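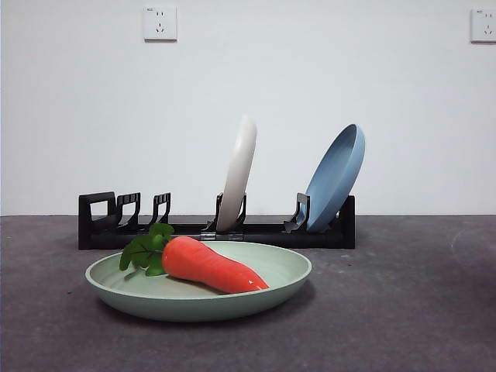
Speaker notes – "The sink side of the kitchen"
Osine housewares evening, 08/09/2019
Time: without questions I should finish before the coffee is ready. Speak slowly.

START

Good evening. Wait for the room to become quiet. Do not begin with an apology for my accent, I did it last time and it cost me the first minute.

Say: I want to speak tonight about the most boring hour in the home, the time after the meal. We have many books about cooking. About the dish rack we have almost nothing, only the paper that comes in the box.

Ask the room: who has a dish rack at home that is full just now? Let them raise hands. Then ask who would put it away before a guest comes. Usually the same hands. Give them time to laugh.

PART ONE – WHAT A RACK IS FOR

The main idea to give: a rack is a place to wait. Things should stay there for a short time and then go home to the cupboard. In most kitchens I visited, the rack became the cupboard. The family takes the plate from the rack, eats, washes, and puts it back again. It works, but then the rack must be judged as furniture and the counter under it is lost forever.

Tell about the Kodton apartments. We asked 177 households to write down for one week in May what was standing in the rack in the morning and again in the evening. I must say clearly that this was a small survey with paper forms, and that some people forgot the evening. The forms showed us that the morning rack and the evening rack looked very much alike. Plates came and went, but mugs and lids stayed the whole week.

Do not read the table aloud. It is in the handout.

Small rack against wide rack: the wide one invites more things. A low black rack with upright dividers, such as the one I use myself, is good for plates and less good for everything else. The dividers want a flat thing standing on its edge. When people put a bowl there, it leans and takes the place of its neighbors.

(If somebody asks about racks with two floors: yes, they save counter. No, I do not like to reach under wet cups. Move on.)

PART TWO – PLATES WITH A WIDE RIM

This part is slower. Take a drink of water before.

Explain the rim. A shallow plate with a wide rim is beautiful on the table, because the food has air around it. In the rack the same rim needs room. Two such plates side by side will touch at the rims long before they touch in the middle. My advice is to leave one slot free between them, and to turn all faces in the same direction. When one faces left and the next faces right, you get either a kiss or a big hole.

Matte glaze: mention that it can show gray marks from metal knives, and people believe the plate is scratched. Often it is only metal left on the glaze, and a soft paste takes it away. Try first on the back side. I was asked this at Wovham so many times that I now say it before they ask.

About color. I have a weakness for pale green, I admit it. With white it looks calm, and a carrot on it looks like a painting. For the play kitchen corner the same is true, a toy carrot on a real plate makes children lay the table with much more care than a plastic plate does. Parents in the audience will nod here. I let my own small ones set the table with real plates, and in 3 years we lost one saucer.

PART THREE – PLATES AND BOWLS TOGETHER

Say: the difficult moment comes when the flat things meet the round things. A plate likes to stand. A bowl wants to lie with the mouth down, or to lean on something, and what it finds to lean on is usually your best plate.

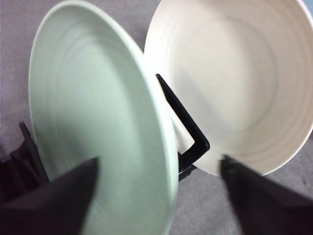 A reader of our newsletter, Oltmanns, does not agree with me at all on this point, and I want to read the letter in full: "You tell us to keep bowls out of the plate rack. I have a kitchen where two people cannot pass each other. If I put the bowls on a towel beside the rack, there is no counter left for making a sandwich. My bowls go in the rack, behind the plates, and I have done it so for a long time without a broken one. Please give advice also for people who do not have the second meter."

Put the letter down. Answer it friendly. It is a fair complaint, and I changed my advice a little after it:

– If the bowls must go in the rack, plates first, all at one end. Bowls after, at the other end.
– Leave a free slot where the two groups meet.
– Deep bowls should be tipped so far that no water can stay inside. If you see a small lake, it is not tipped enough.
– Take out the bowls first. They are the ones that fall when a plate is pulled away.

Then the fine ridges. Many bowls and plates have rings on the inner side, like from the potter's wheel. They are nice under the finger and a bit annoying under the sponge. Rub around with the rings first, then once across. Rice and oatmeal hide there.

Here I can pass the sample bowl to the first row. Ask them to feel the inner wall with the thumb. Remember to get it back before the break!

PART FOUR – PUTTING AWAY

Keep it short, they are tired now.

One habit only: empty the rack while the water for coffee or tea is getting hot. It is a small piece of time that already exists in the day. In my house it is enough for a normal evening's dishes, and the rest can wait for the next kettle.

Stack by size, heavy below. Between matte plates I put a thin cloth or a paper napkin. Some find this too much. I would do it at least for the ones you would be sorry about.

Wipe the counter under the rack when it is empty. On a dark speckled counter you do not see the chalk from the water until it is thick, so do not trust your eyes, use the hand.

QUESTIONS

Likely ones:
Dishwasher? I have nothing against it. The plates still need to stand with space, the same rules.
Wood or plastic rack? Wood is pretty and must be dried well. Plastic can go in the tub and be scrubbed.
Where to buy the green plates? Do not advertise from the stage. Tell them to come to me after.

Handouts are on the chair by the door, article number for the reorder is 3425. Thank the hosts and switch off the microphone before I talk to anyone.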